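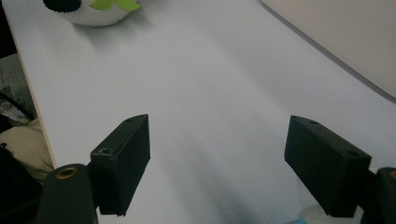 White top, pale wooden edge on the left

Faint grey shadows on a white table top that won't wipe off

Posted in Furniture and Surfaces, April
Viewed 483 times

I bought a second-hand table for our back room a couple of months ago. The top is smooth and white with a thin strip of pale wood along the edge. The seller said it was a Sesden, but there's no label underneath so I can't be sure. It cost me £49, so I'm not expecting miracles.

My trouble is that in the evening I see soft grey areas on it, mostly at the end furthest from the window. I've wiped it with warm water and washing-up liquid and then with a kitchen spray. Some nights I think they've gone and then they're back. My sister says it's just the light. I think it's a film of old polish, as the top feels a bit draggy when you slide a sheet of paper over it.

Two things I'd like to know. Is there a way to tell shadow from a real mark? And what will take off old polish without dulling the white? I don't want to sand anything. I also don't know what the top is made of — it could be painted or it could be some sort of laminate.
grusville_kate

Sounds like both of you could be right. To check for shadow, wait until the grey shows, then put a small piece of masking tape at each end of one patch. Move the lamp to the other side of the table. If the grey moves away from the tape it's shadow, and if it stays between the two bits it's on the surface. Do the same at midday with the curtains open. White tops pick up every change of light in a room and a single ceiling bulb is the worst for it.

The draggy feel is a separate matter and does sound like polish or spray build-up. Try this on a patch near a corner first:

Half a teaspoon of washing-up liquid in two litres of warm water. Wipe on with a well wrung-out cloth, leave for a minute, wipe off with a second cloth and plain water, then dry with an old towel. The rinse is the part people skip, and soap left behind goes draggy too. If that doesn't shift it, put a little white spirit on a cotton bud and roll it over a spot the size of a penny. Look at the bud. Yellow or brown is old polish. White means you are lifting paint, so stop there.

Keep all of it off the wooden edge. If the edge is bare wood, water will raise the grain and white spirit may leave a ring. I run masking tape along mine before I start.

I wouldn't use the kitchen spray again until you know what the top is. I had a Brendia desk with a painted top and the spray took the shine off in a stripe.
oldbench347

magic sponge, works on everything
tilly_m

Please don't use a magic sponge on a gloss white top. They're a very fine abrasive. It'll look clean and then you'll have a matt patch that shows up whenever the light is low, so you'd be back where you started only worse.

Agree with the tape test. I'd add that a torch laid flat on the table shows smears far better than looking down from above. I did our whole kitchen table in Yáñez Street that way and found it was mostly hand marks where people lean.
plainpine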